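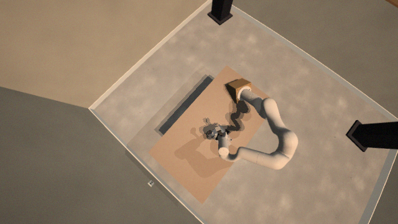
Simulated cell in the Betadberg renderer, overhead view. The arm hangs off its wooden mounting block with the gripper near the middle of the tabletop.

Camera placement and policy transfer: first numbers from Vorlow

The Vorlow group at Lernex has finished the first round of tests on viewpoint dropout, a training change meant to keep a manipulation policy from depending on one fixed camera. The task is a small faucet-like fixture that the gripper has to approach and turn. All training so far has been done in simulation.

Each training episode is rendered from several virtual cameras at once. At every update the method masks all but one of them, chosen at random, and adds a loss term that pulls the masked and unmasked features toward each other. Camera pose is not given to the network. Joint positions are.

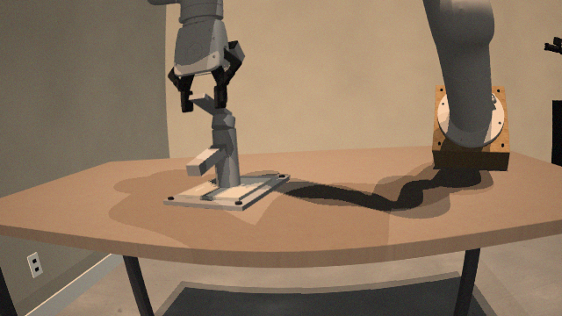 Side view of the same cell, with the open two-finger gripper over the fixture. The fixture's angled tab reaches up into the gap between the fingers.

The baseline was trained on the same episodes with every view available, then tested with one. Under that condition it completed the turn in 65 percent of trials. With viewpoint dropout the figure was 84 percent. Both policies used the same network size, and each was run with 7 random seeds. Most of the remaining failures were poor final alignment – the fingers closed beside the handle and pushed against the post.

Overhead views were harder than side views for both policies. From above, the wrist and fingers can hide the fixture for much of the approach, and the shadows of the arm and gripper fall on the same part of the table. A short ablation with shadows turned off raised the overhead score for the baseline but made little difference to the dropout policy. We read this as weak evidence that the baseline was using shadow shape as a position cue. The ablation used fewer trials than the main test and should be repeated.

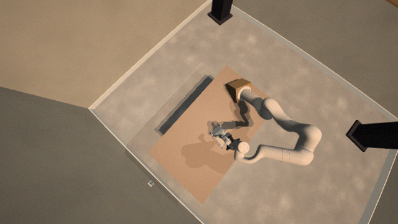 Second overhead view. The forearm extends nearly level from the elbow, and the arm's shadow bends left toward the gripper.

The cost is training time. Dropout runs took 15 percent longer to reach the same loss, mainly from the extra rendering. Caching features for the masked views should recover part of that, and a version with caching is now in the Geum branch of the code.

Next on the list are moving cameras and a second fixture with a stiffer handle. Hardware trials are planned for August. Configuration files for both policies are on the Vorlow project page, along with the per-seed results.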